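The budget is in, so I can stop moving numbers around. We asked for 33 items and got most of them. The second arm stays, the Cendetti table doesn't.

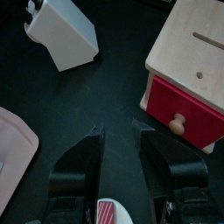
Open gripper, drawer box at top right.

Fingers are what I underestimated. Shahla Ghorbani wants spare sets for both arms, and at 596 for the lot I'm not arguing. They go in the February order along with the foam pads.
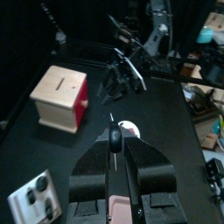
Holding a small black part with a white pin through it.

Household objects get their own line this time. Last year they came out of my pocket.

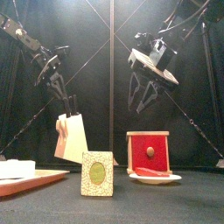 Zolmont's quote for cables is still open. I'll call them again before we sign.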